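Ekeck bench: frequently asked questions

What is the Ekeck bench?
A two-arm tabletop setup built in the shared workshop at Colbridge. Both arms bolt to a strip in front of a white work surface, with three plain walls on the other sides. It is used mainly for cloth handling.

How much did it cost?
Parts came to 2,193 for the pair of arms, the framing and the walls. Motors took over half of that. Workshop time is not included.

Why are there walls?
They keep the background constant between sessions. Early recordings made in February with the open workshop behind the table were discarded.

How is the power and signal cable routed?
Loosely, from the gripper end back to the base. Leave enough slack for full elbow travel and check that the loop clears the housing on the outside. A cable tied tight to the forearm will pull its connector out. 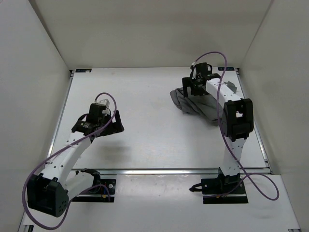

Posted by Radwa Bouzid | Updated Mar 13, 2022 | Filed under: Builds

Does it need two arms for cloth?
For picking up or dragging, one is enough. Folding a crumpled piece usually takes both. Either arm can be parked while the other works.

Which cloth should I start with?
A dark, plain one. It separates well from the white surface. Thin fabric slips out of the stock jaws.

Can I use different controller software?
Yes. The bench runs Preltumer, but any package that can write joint positions at 50 Hz will do.

How often are the arms recalibrated?
After any base plate has been loosened, and every 2,000 cycles otherwise. Zero the shoulder first, then the elbow.

Where are the drawings?
In the Zariņš folder on the workshop server. The rail lengths in the first revision are wrong; use the second.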